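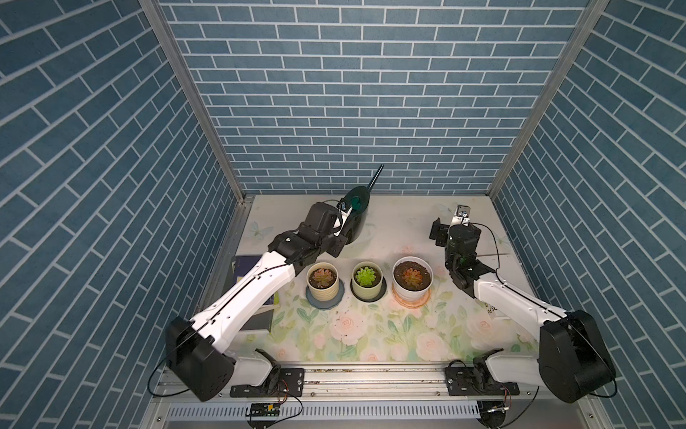

Figure 21. The two-arm cell with three potted succulents. The left arm has the watering can by the handle.

Section 15: House rules for the watering task

I wrote this part after setting up the Brisen cell at our Cotidcombe site, and I've kept it in the order I do things myself. If you've already been through the power-up section, grab a towel and start at step 1. If you haven't, please go back and do that first!

Last revised September 27, 2023.

CAUTION: Water and motor housings don't mix. The rail, the wiring and the little circuit board all sit along the front edge, right where a spill would run. Keep a dry towel within reach and know where your stop button is before you fill anything.

1. Measure the water. I use 100 ml per run and no more, even when the can has room for plenty (and it does). Fill it at the sink, never inside the cell.

2. Wipe the outside of the can, handle first. A wet handle slides in the fingers, and you'll spend the afternoon chasing a grip problem that was only a drip.

3. Lay out the pots, each on its own saucer. Leave enough space between them for a gripper to come down without brushing leaves.

4. Check the wrist view before you let anything move. I want to see the whole spout and the filler opening. If the lens is smeared, clean it now with a dry cloth.

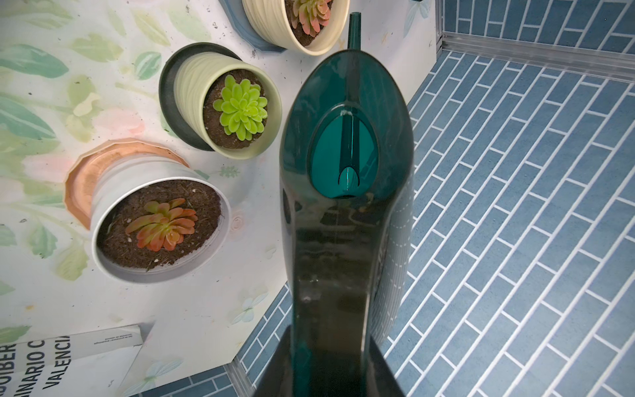 Figure 22. Wrist view from over the can: spout pointing away, the three plants on the left.

5. Run the approach with an empty can. Yes, every time you move a pot, even a finger's width. I skipped this once at the Villalba site and knocked a plant over on the very first pass, so now I'm that person who always does the dry run.

6. Watch the arm come in over the pots and stay at the stop button while it does. Hands stay out of the enclosure until both arms have come to rest and you've pressed Hold on the Karkance panel. The panel shows code 697 when Hold is on. No code, no hands.
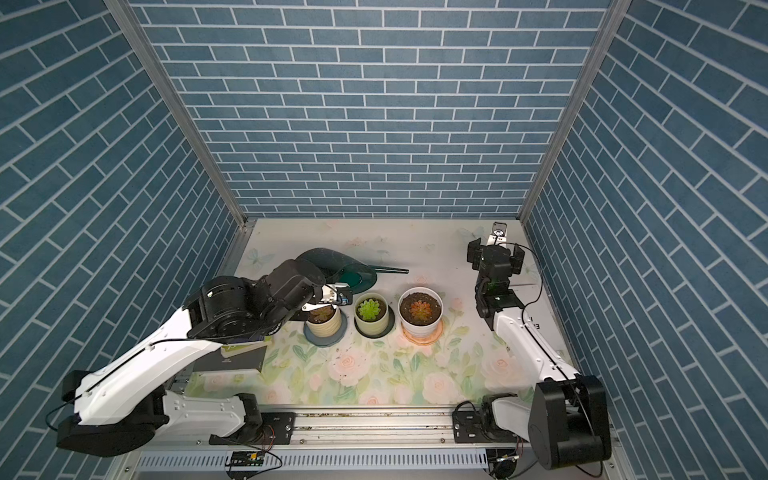
7. Give one arm the job and park the other. Whichever arm isn't pouring should stay still with its fingers open, well clear of the spout. You can swap arms between runs, but write the swap in the log.

NOTE: Books and other odds and ends are fine on the mat as long as they were there for the dry run too. If you add or move one, go back to step 5.

8. Start the pour at slow speed and aim for the soil at the base of the rosette. Keep the spout low, because a high pour splashes and throws dirt across the mat.

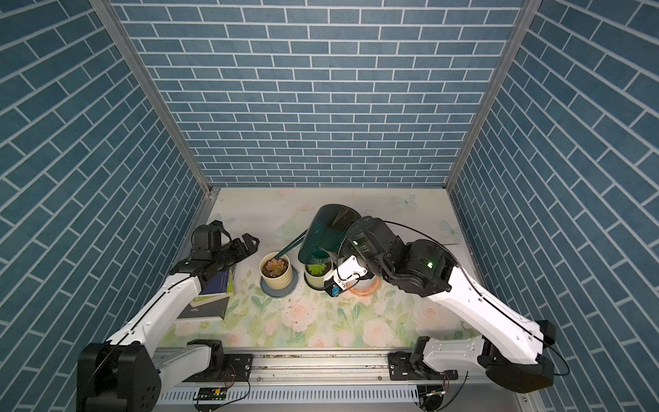 I keep my eyes on the saucer at this point. Once water shows in it, stop the pour, even if the program still has time left to run. Bring the can upright before the arm travels anywhere, and never carry it tilted over a joint or over the rail.

9. Press Hold, wait for the code, then take the can out and empty it. Brush up loose soil with a soft dry brush, working away from the rail. Don't use compressed air; it pushes grit straight into the channel.

10. Fill in the log: which arm poured, how much water went in, and anything that dripped. In December, when the room heating dries the soil faster, check the pots before each run and keep the same water limit.

Cleaning the rail itself is covered in the next section.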